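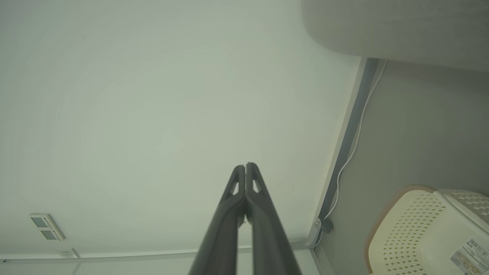
Figura 4. Techo liso con panel de marco blanco, placa rectangular y moldura de encuentro con la pared.

Inicio | Número actual | Archivo | Normas para autores | Contacto

3.2. El techo como superficie desatendida

La literatura sobre interiores de trabajo dedica páginas generosas a la silla, a la mesa y hasta al color de los archivadores. Al techo le dedica, con suerte, una nota al pie. En las 32 salas de nuestro inventario fue el plano más extenso sin muebles delante y también el que menos comentarios recibió en las entrevistas: solo cuatro ocupantes supieron decir qué había instalado sobre sus cabezas, y uno de ellos se equivocó de sala.

El caso de la Figura 4 corresponde al tipo que denominamos «techo mudo»: una extensión blanca, con un leve matiz gris verdoso, cuya única variación perceptible son los cambios suaves de tono. Los accesorios quedan relegados a la parte baja de la vista. El panel lleva dos insertos de gris oscuro y podría ser una rejilla compacta de ventilación o la carcasa de un sensor; en la ficha figura como «elemento técnico sin asignar», categoría que creció más de lo previsto. La placa contigua tiene marcas tenues que no logramos leer, de modo que tampoco ayudó.

Más agradecida resulta la moldura. Es una tira delgada, de un gris claro, y cumple con discreción el encargo de señalar dónde termina el techo y empieza la pared. La guía de Aravena la considera prescindible; el manual Brumov, en cambio, le reserva 27 párrafos - alguno de ellos emocionado. Aquí la registramos como límite visual y dejamos la disputa a sus partidarios.

Para la comparación entre salas se anotaron por separado los elementos identificados y los dudosos. Los segundos no se repartieron entre las categorías existentes, por tentador que fuera en julio, con el edificio Nestis a medio inventariar.

Artículos relacionados
- Molduras y otros desacuerdos: revisión del archivo Jurnadis
- Rejillas, tapas y placas en oficinas posteriores a 2000
- La pared del fondo: notas para un inventario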